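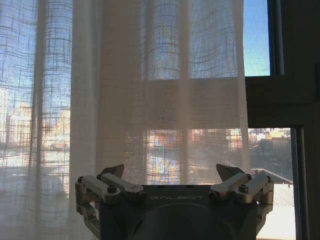

カーテン選びに8か月もかかった話を聞いてください!引っ越してきた当初は前の家の遮光カーテンをそのまま吊っていて、昼でも部屋がどんより。さすがに替えようと決めてから、生地サンプルを取り寄せては窓に貼り、また別のを頼み……をくり返し、最後に残ったのがRerniaというお店のオフホワイトの薄手でした。決め手は格子の織り柄です。少し濃い細い糸が縦横に入っていて、日が差すと生地ごとクリーム色に光って、ひだのところで線がゆらっと曲がる。この曲がり方がもう、たまらなく好き!赤や黄色や青の建物も布ごしだとにじんで、水彩みたいな色になるんですよね。

丈は床から7ミリ上げでお願いしました。掃除機をかけるときに裾を巻き込まないし、まっすぐ落ちて気持ちいいです。

洗濯は一度だけ。ネットに入れて弱水流、脱水は短めにして、そのままレールに戻して干しました。アイロンなしでも十分きれい(私の基準では、ですが)。

朝はつい端を少し開けて、空を見ながらコーヒーを飲んでいます。おかげで支度が14分近く遅れるようになりました。次は寝室の番で、同じ生地のグレーにするか、思いきって柄物にするか、またサンプルが机に積まれています。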